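**ginette_b** – foil trays after the potluck, bin or keep? Got one on the white table, rim's still folded out nice. Blue plastic bin beside it.

**dale_lev** – keep. Rinse, stack, done. I get 4 goes out of one
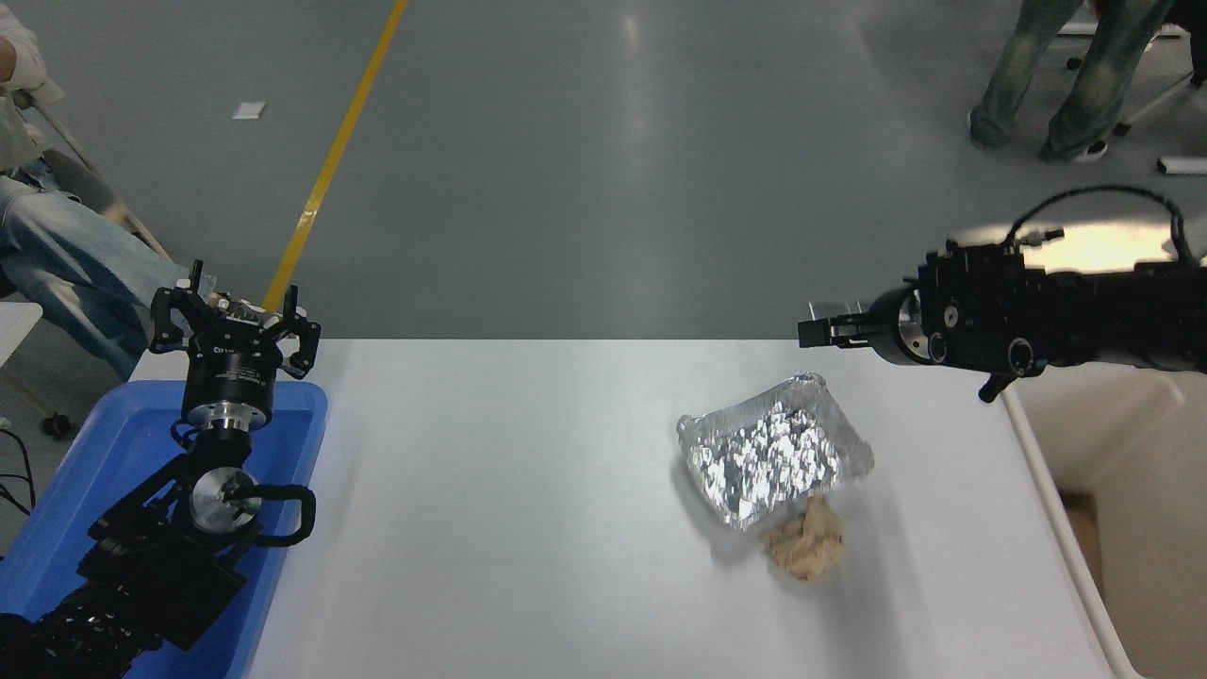
## Re: bin or keep

**isamu24** – nah, inside's all wrinkled, grease sits in the creases. Recycle it

**dale_lev** – hot water mate. Creases dont matter

**ginette_b** – and the crumpled beige thing by it? paper or cloth, cant tell

**isamu24** – feel it first. Cloth goes in the wash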